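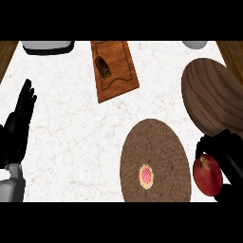 Student radio is having a very good year in Vorkham, and the station manager at Gorkance can hardly sit still while talking about it. She is 17, she started there reading the lunch menu on air, and she now runs a schedule of 51 shows made entirely by teenagers. We met in the station's one studio just before the afternoon bulletin, and she talked with her hands the whole time. Whenever she wanted me to hold a question, up went one of them, fingers raised and slightly spread like the black robotic hand over the marble countertop, and I learned to wait.

"People think we just play songs," she told me. "We do play songs! But we also had a reporter at every school board meeting this spring, and she's in ninth grade."

The news team is her favorite subject. It has 10 members, who pitch stories in a group chat and then argue about them in person. Their biggest piece so far followed the plan to cut the late bus to Flelgate, a route plenty of their classmates ride home after practice. "We called the bus office four times," she said. "The fourth time they called us back, and our reporter was in gym class, so she did the interview in the hallway in her sneakers. You can hear the whistle on the tape. I love that whistle."

I asked how she got into radio. Her grandmother in Bråten kept one on all day, she said, mostly farm reports and call-in shows, and the two of them used to guess what each caller looked like. "Then I got here and there was a microphone nobody was using at noon. So, soup of the day."

The station streams online as well, and its April call-in special drew 3,723 listeners, easily the biggest audience it has had. It ran for 104 minutes instead of the planned hour – the callers kept coming, and the eighth grader at the board didn't want to hang up on any of them. "I was standing behind the glass making the cut sign," she said, laughing. "He waved back at me."

She graduates next year and is already training two younger students to take over. One is wonderful on air and terrible with the clock, the other is the opposite, and she plans to have them share the job. What about her own plans? She would like to cover city hall someplace, anyplace, preferably on the radio.

Then the bulletin was up. Her hand rose again, she pulled on her headphones and leaned in to read the weather.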